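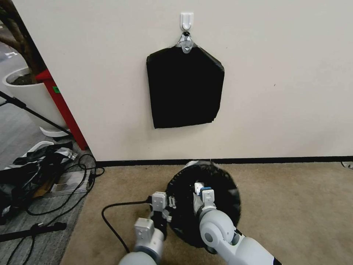
*Reading time: 4 minutes*

# Leave the pile on the floor

At Zirenar we collect examples for a learning system, and for most of this year my work has been to sit behind two white arms and make them handle fabric. I do one task many times, the examples are saved, and later a model tries to do the same. I want to argue for something which my colleagues find a little irritating. I think we should stop tidying the room before we record.

The task we call Timitz is about black bags. One is hanging on the wall, another is held in a gripper, and there is carpet, a baseboard and a lot of plain white paint. If you look only at this part, it is a very clean problem. But to the left side there is the big planter, the red post, the cables, and a heap of more black fabric with a plastic box beside it. When our first visitors from Phùng looked at the recordings, they asked why we did not clear the floor. It was a fair question and I gave a poor answer at the time, so I will try to give a better one now.

In June we made a set of 200 examples in a corner which was completely prepared. White sheets covered everything, the bag was always in the same position, and the lamp was never moved. The model learned quickly and everybody was pleased. Then we took the sheets away, and the results went down so much that I first believed a cable was broken. I checked the cable. It was fine. The model had learned our sheets, I suppose, together with the task, and it could not separate one from the other.

After this we recorded 691 more, in ordinary corners, with ordinary things lying near. They were harder to make. I failed more often, my shoulders hurt in the evening, and some of the recordings look ugly when you play them back. The model which came from them was slower to train, but it did not fall apart when someone put a chair in a different place.

I must be careful here. One comparison in one building does not prove a rule, and there were other differences between the two sets. I had become better at driving the arms, for example, and we had changed the way we start each recording. A person from Kallimau, the company which lends us the storage, said to me that maybe it was only the larger number. Maybe it was. I would like to see somebody repeat it with equal sets, and I would accept the result if it went against me.

Still, I think the wish to tidy comes from the wrong place. We want the recordings to look good, because they are shown to managers and put on slides. A black bag in front of a white wall makes a good slide. A black bag in a heap of other black fabric makes a terrible one, and you cannot easily say where the first bag finishes and the next begins. But this is exactly the trouble a machine will have in a real cupboard or a real hallway. If we remove the trouble from the examples, I do not know where we expect the machine to meet it for the first time.

There is a second argument, about the failures. In our team the habit was to delete any example where the fabric slipped or folded over. I counted the deleted ones for one week and there were 43. In many of them I had picked the bag up again and finished properly, only with a delay. For me these are the most valuable minutes of the whole week. Soft things do not behave. A disc of fabric can stand on its edge for a moment and then lean over, and the person at the controls makes a small correction without thinking. If the correction is thrown away, the model sees only fabric that obeys.

I do not say that every mess is useful. Four times I have stopped a session because a cable had come too near to the elbow of an arm, and I would stop it again. Safety is one question and neatness is another, and I find that we mix them in our meetings. Moving a cable which can be caught is good practice. Moving a plant only for the reason that it looks untidy in a recording is, in my opinion, decoration.

What I would like is quite modest. Write down what was in the room, and leave it there. Keep the slow examples and mark them as slow. Change the corner every few days — the light also, if you can. And when the next visitors ask about the pile on the floor, tell them it is part of the work.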